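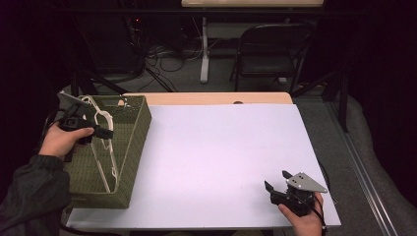 옷걸이를 서랍이나 봉에 두지 않고 바구니에 담아 보관해도 됩니까?

담아도 됩니다. 다만 바구니가 옷걸이보다 짧으면 한쪽 끝이 테두리 밖으로 나오고, 그 상태로 선반에 올리면 옆 물건에 걸립니다. 포장지에 적힌 "어떤 옷걸이든 깔끔하게"라는 문구는 믿지 말고, 집에 있는 옷걸이를 직접 넣어 본 다음에 결정하십시오.

4장. 작업면 준비와 옷걸이 바구니 정리

이 장은 2002년 7월 2일에 고쳐 쓴 판입니다. 앞 판에는 바구니와 상판을 꺼내 놓기만 하면 정리가 끝나는 것처럼 적혀 있었는데, 그대로 따라 해 본 사람이라면 그렇지 않다는 것을 아실 겁니다. 본문에서 Devik은 엮은 바구니, Romholm은 탁자 위에 얹는 흰 상판, Kuster는 옷걸이 묶음을 가리킵니다. 다른 회사 물건을 쓰셔도 순서는 같습니다. 굳이 세 가지를 한꺼번에 사실 이유는 찾지 못했습니다.

4.1 시작하기 전에

필요한 것은 바구니, 상판, 상판보다 넓은 탁자, 그리고 정리할 옷걸이입니다. 설명서 부록에는 전용 세정제와 전용 미끄럼 방지 시트도 올라 있습니다. 세정제는 미지근한 물과 마른행주로 대신할 수 있었고, 시트는 깔았을 때와 안 깔았을 때의 차이를 느끼지 못했습니다. 이미 사셨다면 쓰시고, 아니라면 그냥 넘어가십시오.

주의: 상판은 탁자에 고정되지 않습니다. 제조사는 제 무게로 충분히 버틴다고 하지만 팔꿈치로 모서리를 누르면 반대쪽이 들립니다. 상판 모서리를 탁자 밖으로 빼지 마십시오.

4.2 작업면 놓기

1. 탁자 위의 물건을 모두 내립니다. 구석으로 밀어 두는 것은 내린 것으로 치지 않습니다.

2. 탁자 면을 닦고 완전히 말립니다. 나무 탁자에 물기가 남은 채 상판을 덮으면 자국이 생길 수 있습니다. 제품 안내에는 "통기 구조"라는 말이 나오는데, 평평한 판을 평평한 탁자에 얹는 일이라 어디로 공기가 통한다는 것인지 모르겠습니다.

3. 상판을 얹고 먼 쪽에 탁자 가장자리가 띠처럼 드러나도록 맞춥니다. 띠의 폭이 일정하지 않아도 쓰는 데는 지장이 없습니다. 자를 대고 맞추라는 앞 판의 지시는 삭제했습니다.

4. 손바닥으로 네 모서리를 차례로 눌러 봅니다. 흔들리는 곳이 있으면 상판 밑에 먼지나 부스러기가 끼었는지 먼저 확인하십시오. 그래도 흔들리면 탁자가 휘었을 가능성이 큽니다. 종이를 접어 괴는 방법은 며칠을 못 갑니다.

5. 상판 가운데를 비워 둡니다. 무늬 없는 밝은 면이라 작은 조각이나 실밥이 잘 보인다는 점은 인정할 만합니다. 흠집도 똑같이 잘 보입니다.

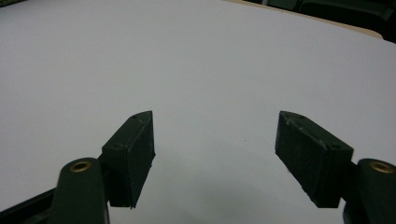 6. 바구니를 상판 왼쪽에 올립니다. 오른손잡이라면 이쪽이 편하고, 왼손잡이라면 반대로 놓으십시오. 안내서에 나오는 "권장 방향" 화살표는 어느 손을 쓰는 사람을 기준으로 했는지 적혀 있지 않아 이 판에서는 뺐습니다.

7. 바구니를 조금 비스듬히 틀어 긴 변이 몸 쪽으로 오게 합니다. 반듯하게 놓으면 보기에는 좋지만, 긴 옷걸이를 꺼낼 때 손목이 꺾입니다. 다 쓰고 나서 반듯하게 돌려놓아도 늦지 않습니다.

참고: 바구니를 끌어서 옮기지 마십시오. 엮은 바닥은 매끈하지 않아서 모래알 하나만 끼어도 상판에 줄이 생깁니다. "긁힘 방지 처리"를 했다는 상판으로 시험해 보았는데 줄은 생겼습니다. 지워지지도 않았습니다.

4.3 옷걸이 고르기와 담기

바구니에 담기 전에 먼저 골라내야 합니다. 이 단계를 건너뛰면 안 쓰는 옷걸이를 예쁜 그릇에 옮겨 담는 일밖에 되지 않습니다. Kuster 묶음의 품번은 1,917이며, 고리와 어깨 부분이 서로 다른 재료인 것과 한 재료인 것이 섞여 들어 있는 경우가 있습니다. 판매처에 문의했더니 같은 제품이라는 답만 돌아왔습니다. 받으시면 고리부터 살펴보십시오.

1. 옷걸이를 상판 빈 곳에 하나씩 눕힙니다. 겹쳐 놓으면 휜 것을 찾기 어렵습니다.

2. 고리가 틀어졌는지 봅니다. 손으로 가볍게 돌려 헛도는 것은 따로 둡니다. 헛도는 고리는 무거운 외투를 걸었을 때 돌아가 버리고, 접착제로 붙여도 오래가지 않습니다.

3. 끝부분을 손가락으로 훑습니다. 플라스틱에 거친 이음새가 있으면 니트 올이 걸립니다. 고운 사포로 갈아 내면 된다는 조언이 있지만, 갈아 낸 자리가 오히려 거칠어진 적도 있으니 버려도 되는 옷걸이로 먼저 해 보십시오.

4. 남길 옷걸이는 고리를 바구니의 먼 쪽 모서리로 보내고 몸통을 비스듬히 눕혀 넣습니다. 고리를 몸 쪽으로 두면 꺼낼 때 소매가 걸립니다.

5. 바구니를 살짝 기울여 옷걸이가 미끄러지는지 확인합니다. 바닥의 엮음이 도톰하게 올라온 바구니는 덜 미끄러집니다. 덜 미끄러진다는 것이지 움직이지 않는다는 뜻은 아닙니다.
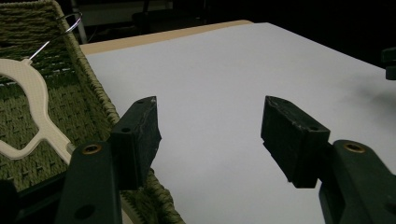

6. 옷걸이를 더 넣을지는 손이 들어갈 자리가 남는지를 보고 정합니다. Devik 상자에 인쇄된 수납 개수는 어떤 모양의 옷걸이를 기준으로 했는지 밝히지 않아 참고하지 않는 편이 낫습니다. 집게가 달린 바지걸이를 섞으면 금방 엉킵니다.

7. 골라낸 옷걸이는 바구니 옆에 쌓아 두지 말고 그날 안에 치웁니다. 세탁소에서 받아 주는 곳이 있으나 전화로 먼저 물어보십시오. 재질이 섞인 것은 재활용으로 내놓아도 되는지 지역마다 다릅니다.

주의: 젖은 옷걸이를 담지 마십시오. 엮은 바구니는 틈이 많아서 괜찮을 것 같지만, 물기는 엮음 사이 안쪽에 남습니다. 1월처럼 창을 닫고 지내는 때에는 냄새가 먼저 알려 줍니다.

4.4 꺼낼 때

1. 한 손으로 바구니 테두리를 잡습니다. 빈 손으로만 당기면 가벼운 바구니는 통째로 따라옵니다.

2. 다른 손으로 옷걸이의 가까운 쪽 끝을 잡고 조금 들어 올린 뒤, 고리가 테두리를 벗어나는 방향으로 뺍니다. 고리가 엮음에 걸리면 당기지 말고 도로 내렸다가 돌려서 빼십시오.

3. 꺼낸 옷걸이를 상판에 내려놓고 바구니를 제자리로 돌립니다. 옷을 바로 걸 생각이라면 상판을 거칠 필요가 없습니다. 앞 판에는 반드시 상판에 한 번 놓으라고 되어 있었는데, 상판을 파는 쪽에서 쓴 문장이라 그랬을 겁니다.

4.5 문제가 생겼을 때

바구니 옆면이 안으로 기운다: 무거운 것을 한쪽에 기대어 두었기 때문입니다. 비우고 반대쪽으로 눌러 하룻밤 둡니다. 원래대로 돌아온다는 보장은 없습니다.

상판에 그늘진 얼룩이 보인다: 조명 때문인 경우가 많습니다. 옆으로 비켜서서 다시 본 다음에 닦으십시오. 얼룩이 아닌데 문지르면 그 자리만 번들거립니다.

옷걸이가 자꾸 테두리 밖으로 나온다: 바구니가 작은 것입니다. Hidness에서 나오는 연장 테두리를 끼우면 해결된다고들 하는데, 끼워 보니 높이만 올라가고 길이는 그대로였습니다. 더 긴 바구니를 구하시는 쪽이 낫습니다.

상판이 밀린다: 4.2의 4번으로 돌아가 바닥을 다시 닦습니다. 그래도 밀리면 탁자 면이 지나치게 매끄러운 것이니 얇은 면포를 한 겹 깔아 보십시오. 두 겹부터는 더 잘 밀립니다.

4.6 마무리

바구니를 내리고 나서 상판을 마른행주로 한 방향으로 닦습니다. 물건을 다시 올려놓기 전에 면 전체를 한 번 훑어보십시오. 부러진 플라스틱 조각이 남아 있으면 다음에 무엇을 올리든 그 조각이 먼저 상판을 긁습니다.

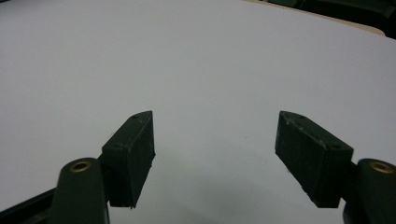

미리암 슈바이거: 상판 이야기는 대체로 맞지만 바구니를 왼쪽에 두라는 건 동의하기 어렵습니다. 저는 오른손잡이인데도 오른쪽에 두는 게 빨랐어요. 고른 것을 바로 떨어뜨리면 되니까요. 그리고 면포는 깔지 마세요. 한 겹만 깔아도 먼지가 모이고, 결국 그 먼지 때문에 상판이 들뜹니다.

위 의견에 대하여: 바구니 위치는 옷걸이를 넣는 일이 많은지 꺼내는 일이 많은지에 따라 다를 수 있으므로 4.2의 6번은 권고로만 읽어 주십시오. 면포는 다음 판에서 다시 시험해 보겠습니다. 그때까지는 깔기 전후로 네 모서리를 눌러 비교하시고, 차이가 없으면 걷어 내십시오.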